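Restell Joinery Terms, data card

Version: March 2026
Maintained by: Tulville glossary project
Format: UTF-8 text, tab separated
Entries: 239

Summary

Restell is a word list for interior joinery. It covers doors, door hardware, screens, partitions, trim and the joints used to make them. Each entry has a headword, a short definition, a part of speech, variant spellings and a list of related terms. The list was written for people who edit or translate catalogs, repair manuals and building schedules. It is a reference for wording and has no force as a building standard.

Earlier releases were kept as a single word processor file under the name Fledano. That file is no longer updated. Entry numbers were carried over, so citations to Fledano numbers still resolve.

Contents

terms.tsv: the main table, one entry per line
variants.tsv: spellings and regional forms, keyed by entry number
relations.tsv: pairs of entry numbers with a relation code
CHANGES: edits since the last release
LICENSE: terms of use

Fields in terms.tsv

id: integer, never reused. A deleted entry leaves a gap.
head: headword in lower case, singular unless the term is only used in the plural.
pos: n, v or adj.
def: definition, 300 characters at most, no line breaks.
group: one of door, hardware, screen, trim, joint.
status: draft, checked or retired.

Definitions begin with the general class and then give what sets the term apart. Material is left out of a definition unless the term depends on it. Thus "lever handle" says nothing about metal, while "veneer" does mention wood.

Inlay, groove and bead

These three headwords caused most of the corrections in this release. An inlay is a piece set into a surface so that it finishes level with it. A groove is a channel cut along a surface and left open. A bead is a raised rounded strip, either worked from the solid or applied. Catalog copy often uses "inlay" for all three. Restell keeps them apart and records the loose use in variants.tsv with the code L.
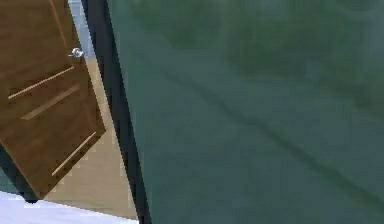
Can a catalog entry be tagged with both inlay and groove?
Use both tags only when the piece has both features. If the source text is unclear, tag it with the parent term "surface decoration" (id 70) and leave the narrower terms off.

Relation codes

BT: broader term
NT: narrower term
RT: related term
PT: part of
SY: synonym, with the first id preferred

BT and NT are stored in one direction only, from the narrower entry to the broader one. The loader has to build the reverse. PT is not treated as a kind of BT. "Rail" is part of "paneled door" and does not inherit anything from it.

Loops are rejected by the check script. Chains of more than 5 steps are allowed but produce a warning, which can be ignored for the joint group.

Sources and method

Headwords were collected from product sheets and repair guides supplied by Dawber, a joinery supplier, and from the older Fledano file. A term was kept if it appeared in both, or if it was needed to define another term. Trade names were removed. Two editors worked on each group separately, and differences were settled before the status was set to checked.

Definitions were written fresh. No text was copied from the product sheets.

Screens and partitions

The screen group is the smallest and the least settled. "Lattice" is defined by the crossing of slats or bars, whatever the spacing. "Grille" is kept for an open panel fitted into an opening. "Backed screen" is new in this release and means a screen with a solid panel behind the open work. "Slat" and "bar" are listed as related terms. The older file had them as synonyms, and any software that relied on that pairing will need a change.

"Post" is defined by its upright position and its role as a support or an edge member. "Stile" is used only for the upright member of a framed panel or door.
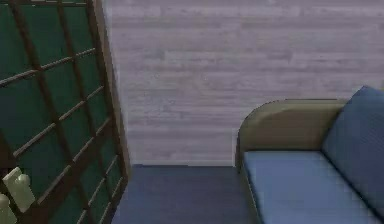 Known problems

Coverage of hardware is uneven. Latches and handles are well covered, closers and floor springs are thin.
British and American spellings are both in variants.tsv, but the region code is missing from part of the trim group.
The plural "architraves" is entered as a headword against our own rule.
Several joint terms are still marked draft and should not be used for translation work.

Next release

Planned for April. It will fill the missing region codes and move "architraves" to the singular. File names and field order will stay the same.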